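Automation in the Staff Kitchen at Urnitham
Project report, group 5 – Sharada Iyer, Naveen Thakur

Our project looked at what happens to the kitchen staff at Urnitham when a robot arm takes over part of the stove work. The kitchen serves 600 meals a day. We worked in simulation and interviewed two cooks.

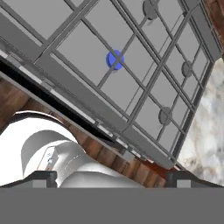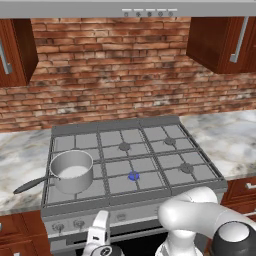 The simulated stove and arm, two views.

The cooks' main worry was who answers for the stove once they step away from it. Rekha Kandasamy has worked the morning shift for years and keeps an eye on every burner without thinking about it. In our model the front-middle burner is lit while the saucepan stands on the front-left section, and she asked at once who would turn that burner off. We had no rule for it. We added one – the arm reports any lit burner with no pan on it, and a cook decides.

Latrice Kapoor expected less lifting but more waiting. She also asked for training during paid hours. The manager, Rocío Betancur, agreed to that in September. Job numbers were not discussed.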